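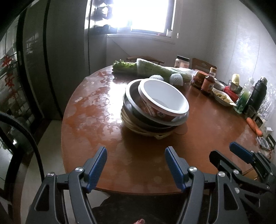
4.2 Grasping thin rims with a home-built arm

Klinhom is the arm we put together in a spare room over one long winter, and from the first weekend we wanted it to be good at washing-up chores, and at bowls most of all. Bowls are friendly things to a person and rather unkind to a robot, for the wall is thin, the rim is round, and the whole thing tips the moment it is pinched in the wrong spot. We taught the arm from demonstrations made with hand-held grippers at a household table, and we decided early on to leave the table as a household leaves it. A tub, a metal basin and a basket may sit stacked at a lean, as they do here, with pale wet patches on the wood beside them and the glare of a window down one side, and our colour-based segmentation had to cope with all of it. On our first training set it coped poorly. Shiny metal was the worst, and we spent more evenings on that one fault than on the whole of the wrist.

The full set holds 1334 demonstrations, of which we kept 1000 for training after throwing out those with dropped frames or a badly drifting pose estimate. Each was labelled by grasp type. The one we lean on most is what we call the straddle, in which one finger goes over the rim and the other stays outside, so that the wall of the bowl ends up between the pads.

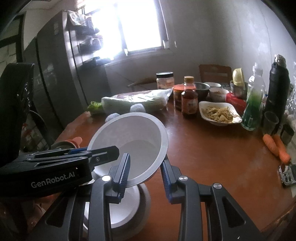

Figure 3. Straddle grasp on a tilted white bowl, left pad overlapping the inside and right pad near the outer wall.

Copying the straddle onto Klinhom meant changing the arm as well as the software. Our first fingers were too thick at the tip to slip past a rim when bowls were nested, so we filed them down and moved the wrist camera back by 2 centimetres, which gave the policy a view of both sides of the wall. Shallow bowls were harder again — the inner finger has very little depth to work with before it meets the bottom — and for these we added a slower approach, with 3 short pauses at which the height is estimated afresh.

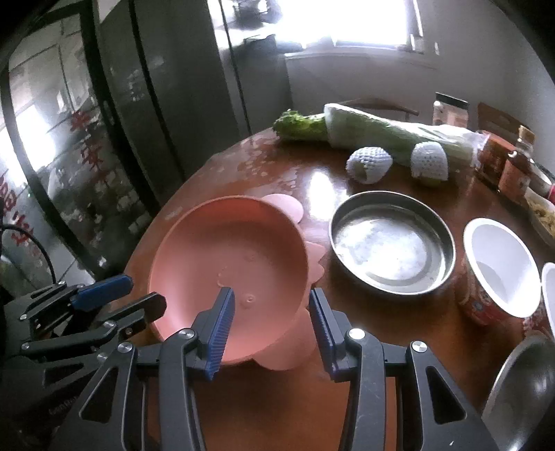 Birsen Aksoy, commenting on an early draft, felt that we were asking too much of the camera, and that a cheap contact switch behind each pad would settle the height question sooner than any amount of extra training. We have come round to that view in part, and the next set of fingers will have room for a switch, though the results in Section 5 were all obtained without one.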